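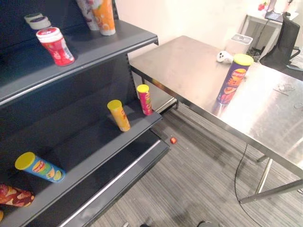

A red container with a white lid on a gray metal shelf.

Bimeo starts selling the Lokau prepaid phone at Olivares stores

Wed 6 June

Bimeo has put its Lokau handset on sale at Olivares, the drugstore chain, for $99 with activation. The phone was previously sold only through the carrier's own website and its shop in Sulirthorpe. As of this morning it is in over 700 Olivares locations, kept behind the photo counter in most of them.

The $99 price applies if the phone is activated on a Bimeo prepaid line at the register. Shoppers who want to take the box home and decide later will pay $144. Both versions are the same phone and both are locked to Bimeo for the first six months of paid service. After that the carrier will unlock it on request, either through the account page or by phone.

Olivares is carrying the black model only. The green one stays a web exclusive, and Bimeo says it has no plan to change that this summer. Inside the box are the phone, a USB-C cable and a SIM card. There is no charger. The handset also takes an eSIM, but activation at an Olivares register uses the physical card, and moving the number to eSIM afterward has to be done from the settings menu once the line is working.

On the service side, Olivares will sell two Bimeo options. One is the regular monthly plan, which renews on the date of activation. The other is a six-month card at $126, paid up front, which works out to $21 a month before tax. The six-month card includes the same data as the monthly plan, with hotspot use counted against the total. It does not renew by itself. When it runs out, the line goes quiet for 30 days and then the number is released, so anyone who wants to keep a number should put a reminder on the calendar.

"People kept asking us where they could just go and pick one up," said Delia Alarcón, who runs retail sales at Bimeo. "We have one shop. If you don't live near Sulirthorpe, that shop doesn't do much for you."

Alarcón said the chain was picked for its hours. Many Olivares stores stay open until 10 p.m., and a lost or broken phone tends to be an evening problem. She would not say how many handsets had been shipped to the stores, only that each one should have at least a few on hand today and that restocking is weekly.
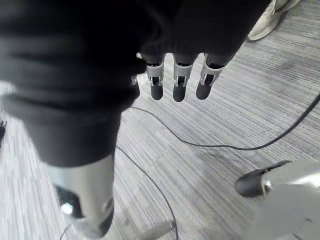

Number transfers are the one part of the process that can't be finished in the store. The register can assign a new number, but bringing one over from another carrier means calling Bimeo or using its website, with the old account number and transfer PIN ready. Bimeo says most transfers go through within a few hours. The old line should be left active until that happens. Canceling it first can cause the number to be lost, and Bimeo's support page says it can't always get one back.

Returns follow the Olivares policy for electronics, with one change. An unopened box can go back to any store within 30 days with a receipt. An opened phone has 14 days and must be handled by Bimeo directly, with return postage taken out of the refund. Activated plan cards are not refundable at either place.

The Lokau itself is the same device that went up on Bimeo's site in the spring. It has a 6.1-inch screen, 4GB of memory and 64GB of storage, with a slot for a memory card. There is a headphone jack on the bottom edge. The battery is not removable. Bimeo has promised security updates for three years from the original release — the clock does not restart for phones bought at Olivares — and one major version update, which it has not dated.

Existing Bimeo customers can buy the phone at the $99 price too, but only if the purchase is tied to a new line. Moving a current line to a Lokau bought at Olivares costs the full $144. The upgrade offer on the carrier's website is separate and can't be used in the stores.

Refill cards for the monthly plan will follow in July. Until then, customers who activate at Olivares will have to make their second payment online, in the app or by calling in. Cash customers are the ones most affected by the gap, and Alarcón said the six-month card is the simplest way around it for now. The Sulirthorpe shop takes cash payments on any Bimeo line during its normal hours.

Availability by store is not shown on the Olivares website yet. The chain suggests calling ahead and asking for the photo counter.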